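The Early Voice

By the time most of us are feeling for the kettle, Ilgın Aksoy has been talking for two hours. She has read the weather four times, apologised to a listener whose name she mangled, and spent a good long while on the question of whether a lemon tree can sulk. (She thinks it can. The phone lines agreed with her, rather noisily.)

I have been one of her listeners for years, and I should admit straight up that I came to this interview as a fan. When you've had somebody's voice in your kitchen every morning through a house move, two jobs and one very long winter, it's peculiar to find that voice coming out of an actual person, sitting across from you in a cardigan and asking whether you'd like the last bit of banana bread. I said yes. I'd been up since three, after all.

Aksoy presents the breakfast program on Andon Radio, and this year marks her fourteenth behind the microphone there. She didn't plan on any of it. She had trained as a court interpreter, a job she loved and was, by her own account, a bit too chatty for. A friend was producing a Saturday arts hour and needed someone to fill in for a fortnight, and the fortnight sort of kept going.

"I was dreadful," she says cheerfully. "I said 'um' so often that a man wrote in to tell me he'd been keeping a tally. I wrote back and thanked him, and he's still a listener. He sends me quinces."

What she had, even in those early tapes, was an ear. She leaves gaps. Most breakfast radio is terrified of a gap and will stuff it with jingles, but Aksoy will ask a caller how they're getting on and then wait, and after a second or two the caller tells her the truth. It's a habit left over from interpreting, she reckons, where you can't begin until the other person has finished.

Television came looking, as it does. For one season she hosted Nodetti, a late-evening interview show with a live band and a desk she describes as being the size of a ute. She liked the band. She liked the guests, mostly. She never quite got used to the make-up chair, or to strangers having opinions about her sleeves, and when the contract came up for renewal she went home, slept on it and said no thank you. There were 600 letters about that, some of them cross. She read the lot over a wet September and answered the ones that had a return address.

Does she miss it? She has a proper think, with one of those famous gaps. "I miss the trumpet player's jokes," she says. "And I miss being warm. Our studio is freezing, you must have noticed."

I had. I'd kept my coat on.

These days there's the radio, and there's Bayram, the podcast she makes at home in the afternoons. Each episode takes a single family meal and the people who turn up for it every year, and follows the arguments as closely as the recipes. The first series ran to eight episodes and was recorded largely at other people's dining tables, with the dishwasher going. A second is nearly done. She edits it herself, slowly, with a pencil behind her ear and a paper notebook open beside the laptop, and she'll happily spend an hour deciding whether a spoon being put down should stay in. (The spoon usually stays in.)

Then there is the book, which she brings up only when I've closed my notebook and started hunting for my scarf. It's called Vosimmont, and it's a novel, sort of, about a town where everyone shares one telephone. She has been at it on and off for longer than she cares to say – her publisher has stopped asking and now just sends a card at Christmas.

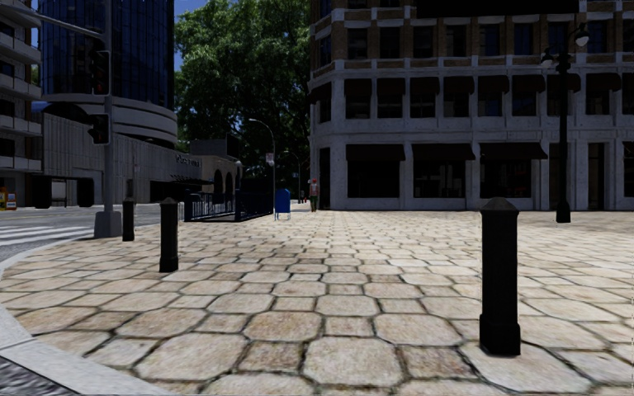 She has finished a draft, though, and it's sitting in a drawer under the tea towels until she's brave enough to read it through. In the meantime there's a program to prepare, and a quince man to write back to, and an alarm clock set for an hour that I still don't believe in. "Ring in some time," she says at the door, pressing the rest of the banana bread on me in a bit of foil. I told her I'd be far too shy. I've had the number stuck to the fridge ever since.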